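March 25, 2023

Up at 5 again. Not by choice. The upstairs pipes bang when somebody runs a bath and somebody runs a bath at 5. Lay there doing sums in my head, which is the worst thing to do in bed, then gave up and made coffee.

The sums are about the move. Still. Lindent sent the new quote Thursday night and I've been walking around it like it's a dog that might bite. $3629 for the two of them plus the truck plus the piano. The piano is most of it. Piano is always most of it. Without the piano I could rent a van and bribe my brother with pizza and be done by dark.

Do I even play it. Last time was Christmas and it was out of tune then. But Mom picked it out and it's got the ring on the lid where she put her tea down every night, and I can't see selling that to a stranger off the internet. So. $3629. Or leave it here for the new people, who have small kids and would destroy it, but happily.

Didn't decide. Going to call Monday and ask if they'd do it cheaper midweek.

Packed books till 9. Ten boxes so far and the shelf in the hall doesn't look any emptier. Keep stopping to read. Found the bus map from the trip to Civarska folded up inside a cookbook, with my own handwriting on it, "get off BEFORE the bridge". No memory of the bridge at all. I remember the soup, and the woman at the bakery who gave me the broken ones free. I remember my feet hurting. You'd think you would remember a bridge if it was important enough for capitals.

Put the map in the keep pile. Keep pile is now bigger than the go pile. This is not how you're suposed to do it.

Out by 10 for tape and more boxes. Canpolat had the good tape, the brown kind that doesn't split down the middle, and they let me have banana boxes from out back. Great boxes, handles built in, but they've got that big hole in the bottom so you need cardboard under everything. Bought olives and two lemons while I was there and a thing of halva I didn't need. Ate half of it in the car. Fine, more than half.

Rained on the way home. Not real rain, that spitting kind. The magnolia on the corner has its buds out already and it's going to get hit by frost like it does every single year. I'll miss that tree. Wrote that down and felt silly, but I will. Fifteen years of walking past it to the bus.

Sister called at lunch. She thinks I'm moving too fast. She also thought I was moving too slow, in September, when I hadn't even listed the place. I said the closing date is the closing date. She asked what the new kitchen was like and I couldn't tell her which side the sink was on!! I've been in it twice. I stood right in it. All I could come up with was that it had a window. She said well that's good, and then neither of us said anything for a bit and then she told me about her knee.

Knee is better. She's doing the stairs now. Swimming helps – 20 minutes, three times a week, and she hates every one of them.

Afternoon was paperwork. Surkel wants the final meter reading by email AND by phone, and the phone line is only open when I'm at work. Sat on hold anyway in case Saturday counted. It didn't count. There's a recording that says so but only after the music. Wrote the reading on the back of my hand so I wouldn't lose it and then washed up and lost it. Went back down to the basement with the flashlight. While I was there found the sled, the good cooler, and the jar of wood screws I accused my brother of stealing. Owe him a text. Will do it tomorrow.

Also down there, Dad's paint cans with the room names on the lids in pencil. Front room. Back bedroom. "Hall, do not use". Why keep it then! Took a while over those. Can't take old paint anywhere except the county place and they only open the second Saturday, so they'll have to sit by the door and get tripped over.

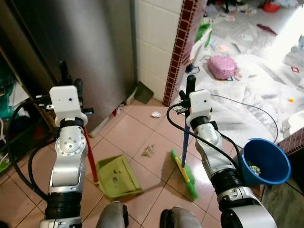 Anyway the floors. The new place is all hard floor downstairs, no carpet anywhere, and I go back and forth on whether that's good. Easy to keep up, sure. But cold, and everything echoes, and I'm used to hiding in socks on carpet. Rugs cost a fortune. Looked at some online after supper and the only one I liked was $85 and the size of a doormat. It WAS a doormat, turned out when I clicked. Closed the laptop.

Might take the old green one from the back bedroom after all, stain and all. Put a chair over the stain. That's what we did here and it worked since before I could drive.

Supper was eggs and the olives, standing up, because the table has plates stacked all over it waiting for newspaper. Nobody gets a newspaper anymore so I'm wrapping dishes in towels and T shirts. Smart in a way, two things packed at once, except now I've got no T shirts. Slept in a sweater last night. Itchy.

Back hurts down low on the left. Must bend knees. Say it every day and then bend the other way.

To do tomorrow – text brother about screws. Strip the spare bed. Find the piano tuner's number and ask what he charges AFTER a move, no use doing it before. Library books, overdue, one of them is definately in a taped box and I've a fair idea it's the bottom one. Cancel the milk.

It's 10 past eleven. Bath running upstairs again. Going to bed.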